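Posted in May by Iestyn Hughes

1/ Gripper comparison on the KUKA, bin picking from a metal bin. Two candidates: the Oldale two-finger and the Ernwood three-finger. Same arm, same controller, same mixed set of small objects.

2/ 120 attempts each. Objects tipped in by hand, no sorting. A pick counts if the object clears the rim and stays held until release.

3/ Oldale: 95 successful picks. Ernwood: 89. Closer than the data sheets led me to expect.

4/ Most Ernwood misses were near the walls. The third finger meets the slope before the other two have closed. Harpreet Beaulieu suggested limiting the approach angle, which helped in the corners and cost us time everywhere else.

5/ Oldale misses were mostly round objects. The finger touches one side first and the thing rolls away. 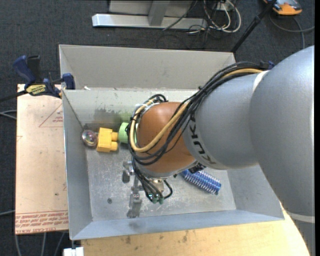 6/ Cable routing matters more than I allowed for. A loop that hangs too low by the wrist can hide an object from the overhead camera. Mabli Cadwaladr is redoing the ties before the next run.

7/ Cycle limit on the arm stays where it was. Changing speed and gripper together would tell us nothing.

8/ Next: softer pads on the Oldale, then the same 120 again. Pads are on order from Alteck.

Last updated: May, 16:40

Recent
Cabrera controller: first notes on latency
Camera height and missed picks
Pad wear after 245 cycles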